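Cindlow Shop Automation Group
Minutes of the meeting held Dec 9, 2023, Mirkevstead

Chair: Birsen Ateş
Minutes: Clive Wainwright

1. Previous minutes
Accepted with one correction. The item on floor cleaning should have said "trial extended," not "trial approved."

2. Which chores a machine can do now
Birsen went through the chore list carried over from April. It has 52 entries, covering the shop floor and the home tasks that members asked to have added. She proposed marking an entry "ready" only if a machine can do it for a full shift with no one standing next to it. Agreed.

On that rule, 3 entries are ready: sweeping open floor, moving closed totes between fixed points, and counting stock on flat shelves. Wiping tables was argued over and left off. The Etel unit wipes a bare table well but stops when it meets a cup.

Folding laundry stays at "not yet." Clive had watched the Dönmez demonstration and reported 40 towels folded, all of one size and all laid out flat beforehand. Members felt that laying them out was most of the job.

3. Handling large boards and panels
Clive presented this item. Picking up small boxed goods is close to usable, but wide pieces are harder. A gripper working near the underside of a board has little room to move, and a view from down there takes in more ceiling than board. 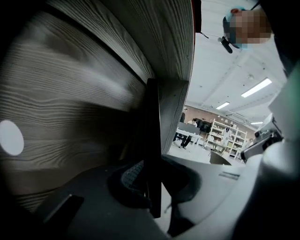
Item 3. Gripper below a gray wood-grain plank, with a narrow black panel standing on edge beside it.

There was some discussion of whether two arms would help. Birsen thought they would for lifting, but said edges and corners would still need a person to check. It was also pointed out that a scratched board costs more than the minutes saved. Entry stays at "not yet," to be looked at again when there are results from more than one type of board.

4. Budget
The sum left for trials is $304. Agreed to spend it on spare gripper pads and to hold off on any new rental.

5. Other business
A member asked about loading dishwashers. No one present had seen it done with mixed dishes — plates only, in a fixed rack. Added to the list as "not yet."

Actions
Birsen: send out the marked-up chore list.
Clive: ask Dönmez whether they have tried towels straight from a basket.
Clive: order the pads.

Next meeting: date to be set by email.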